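Can a machine tidy the house yet?
Project report, second-year option in Machines and Work
Author: Zlata Onyshchenko
Handed in 20 Aug 2022

Why I chose this

My aunt runs the linen room at Trastedlow, a small guest house, and every spring a salesman tells her that a robot will soon be doing it for her. I wanted to know how soon. The module gave me access to Trallodix, a simulated home in which a two-armed robot can be set household chores, and I spent most of August on it.

What I set it

I kept to picking up and carrying. These jobs sound too dull to study, but nearly all tidying comes down to them. I planned 100 attempts and split them between light boxes and awkward, uneven things. Each attempt had a limit of 6 minutes, which is generous. My aunt would be sacked for taking that long over one item.

Getting the fingers near a thing is the easy part to admire. What matters is whether they close on the right bit of it, with other things standing close by. 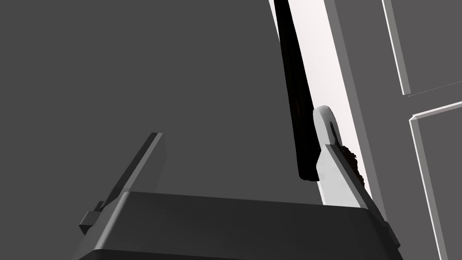 Nadiia Bilyk read my draft and thought I was being unfair. People fumble as well, she wrote, and a machine that is slow at night while the house sleeps costs the household nothing. She would put up with a lot of slowness if the floor was clear by morning.

I take the point about the night. I don't take the rest. A slow machine still has to be fetched out of trouble when it gets stuck, and somebody has to get up to do it.

Boxes

Flat-sided boxes suit a gripper. They have straight edges and they don't sag. If a firm such as Floltwood wants to show off a home robot, I would expect it to pick a box every time.
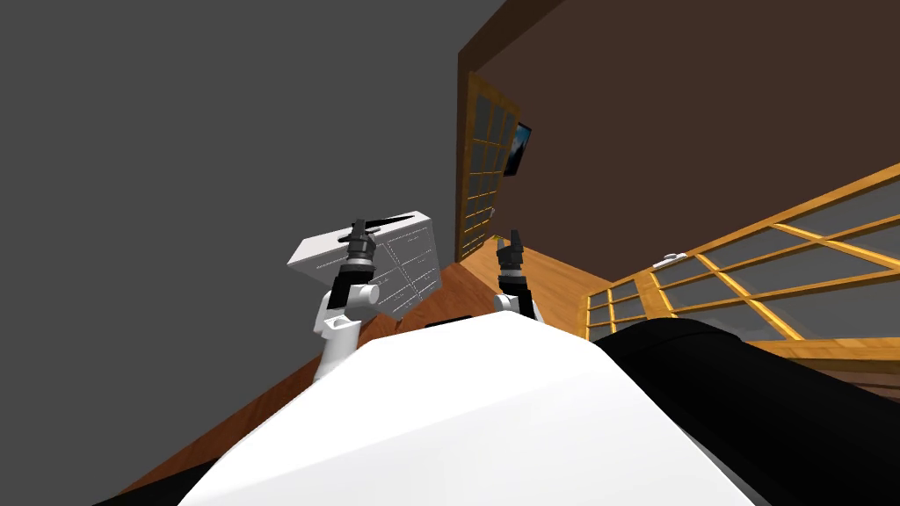 Carrying is another matter, as the arm has to keep its hold while the body turns and the room has furniture in it. I would not trust it on a staircase – or near a toddler.

Uneven things

For these I used the Pylypenko checklist from our course pack, which marks a grasp on 3 points: reach, hold and release. I found it too kind. It gives credit for reach alone, so a robot that only gets close can still score.
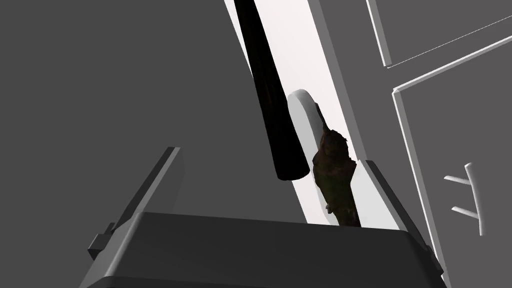 Fig. 3. Rough brown object between the gripper fingers, with the black rod beside it.

Where this leaves my aunt

A simulated room has no crumbs, pets or damp towels unless somebody puts them in, and I put in none. My results can only flatter the machine. I would want 2 more months and a real linen cupboard before changing my mind, and for now I have told her to keep her staff.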